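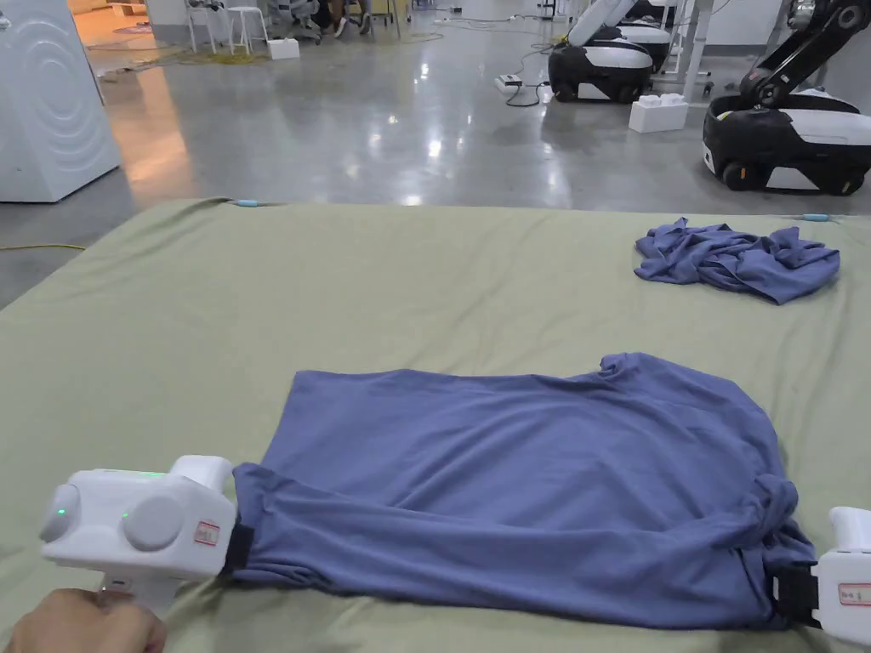 Fold task, head view. Left and right hand-held grippers on the lower corners of the shirt, second garment in a pile toward the back.

Kavader fold set, release 2

Demonstrations of flattening and folding single garments, recorded with a pair of hand-held grippers by the student robotics club at Kestavik College. Release 2 replaces release 1 in full. Do not mix them: the gripper width channel was rescaled and the episode numbers were reassigned.

Contents

Episodes: 289
Labelled segments: 1908
Size unpacked: about 61 GB
Task: flatten, fold, place at the side
Garments: shirts, long-sleeved and short-sleeved
Views: head, left wrist, right wrist
Other channels: gripper pose, gripper width, segment labels

Directory layout

kavader_fold/
 episodes/ one folder per episode
 labels/ segment files, one per episode
 calib/ camera and gripper calibration, one file per session
 splits/ train.txt, val.txt, test.txt
 tools/ loader, viewer, checker
 CHANGES.txt

An episode folder holds head.mp4, left.mp4, right.mp4, state.npz and meta.json. The three videos start on the same sync pulse. They do not always have the same number of frames at the end, so trim to the shortest before stacking. The loader does this by default; pass trim=False if you want the raw tails.

State file

t – seconds from the sync pulse, float64
pose_l, pose_r – position in metres and quaternion in x, y, z, w order, in the session frame
width_l, width_r – jaw opening in millimetres, zero when closed with no fabric in between
valid_l, valid_r – tracking flags, true or false

Poses are given where the valid flag is false, but they are interpolated. Anyone training on pose directly should mask them. Jannik Diekmann's baseline config in tools/ has the mask turned on.

The session frame has its origin at the near left corner of the work surface, x to the right, y away from the operator, z up. It is measured again at the start of each session, so an absolute position from one session should not be compared with another without loading the matching calibration file.

Recording procedure

1. Clip the cover along the far edge of the work surface and pull out the larger creases.
2. Put the garments for the session at the back of the surface in a loose pile.
3. Check charge and jaw travel on both grippers. Write the gripper number on its label if the old one has rubbed off.
4. Start the recorder, wait for the tone, then hold both grippers still over the surface for the sync pulse.
5. Take one garment, lay it out, work from the lower corners, fold, place it at the side.
6. Return both grippers to the rest position and stop the recorder.

Only the grippers touch the fabric between the sync pulse and the rest position. If a hand is used to free a snagged cuff or collar, the episode is kept and tagged hand_contact in meta.json. These episodes are in the train split only.

Small wrinkles in the cover are left alone. In release 1 we smoothed the cover before every episode, and the policy trained on it did poorly on anything less tidy.

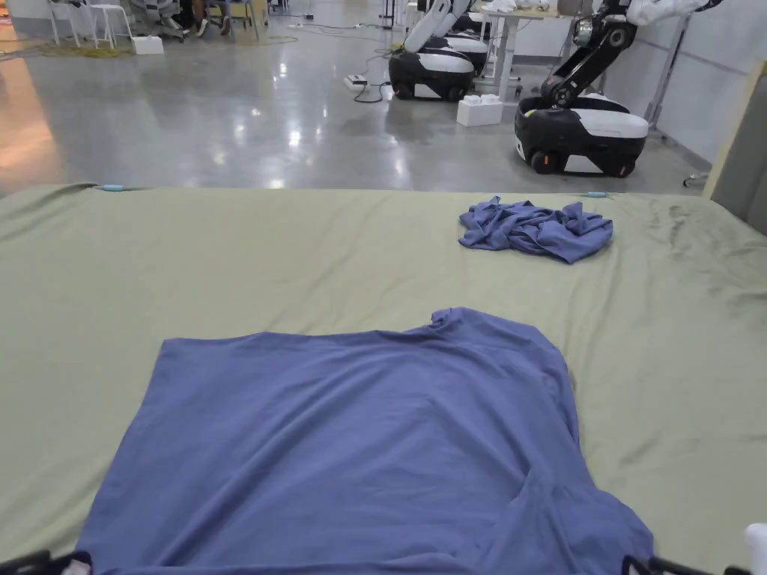
Near edge of the garment held at both lower corners. Clips on the far edge of the cover.

Segment labels

Labels were made in Pretia, the club's annotation tool, by two people per episode. Each segment has a start time, an end time, a verb and a side (left, right or both). The verbs are reach, grasp, lift, spread, fold, press, release and place.

grasp begins at the first frame in which the jaws close on fabric and ends when the width channel is steady. spread covers any motion with fabric held by both grippers whose purpose is to flatten. When one gripper lets go partway through, the segment ends there and a new one begins with the other side, even if the motion continues. Remedies Villanueva wrote the labelling guide and settled the disagreements; the guide is in labels/GUIDE.txt and should be read before the verbs are merged or renamed.

The line between spread and the start of fold is the least reliable one in the set. We looked at snapping it to the peak of gripper height and decided against it. The labels are what the annotators agreed on.

Splits

Splits are by session. Garments from the same session often share a colour, and splitting by episode puts nearly identical views on both sides. The test split uses sessions recorded in the Seidel building after the May break, with operators who do not appear in train.

Known problems

The head view moves with the operator. The near edge of the garment, and sometimes one whole gripper, goes out of view when the operator leans in. Use the wrist views for contact.

Garment and cover are close in brightness under the overhead lights in several sessions, although the hue differs. Converting to greyscale loses most of the hem.

Floor reflections have produced false detections with the stock garment segmenter. Crop at the far edge of the work surface if background is of no interest to you. The viewer has a crop option (key C).

Where a second garment lies near the one being folded, it is the same colour in many episodes. Masks made by colour alone will join the two as soon as they touch.

The Tuesday session has a drift in the right gripper pose toward the end. It is tagged drift_r and has been left uncorrected.

Privacy

Hands are visible in the head view. Legs and feet of people sitting farther back in the room are visible in places. Audio was not recorded. Operators signed the club's recording form, and an operator can have their episodes removed by writing to the dataset address in CHANGES.txt. Faces that came into view were blurred before labelling. Report any that were missed, with the episode number and time.

Running the checker

python tools/check.py --root kavader_fold

It verifies file hashes, timestamps, label order and the presence of a calibration file for each session. A warning about uneven video length is normal. An error about label overlap is not, and usually means a partial download.

People

Hala Srour: recording lead, gripper calibration
Remedies Villanueva: labelling guide, label review
Jannik Diekmann: loader, baseline config
Uwe Lenz: storage, release packaging
Jörg Tiedemann: staff supervisor

Licence

Free for teaching and non-commercial research. Cite as: Kestavik College Robotics Club, Kavader fold set, release 2. Code in tools/ is under its own licence, see the file in that directory.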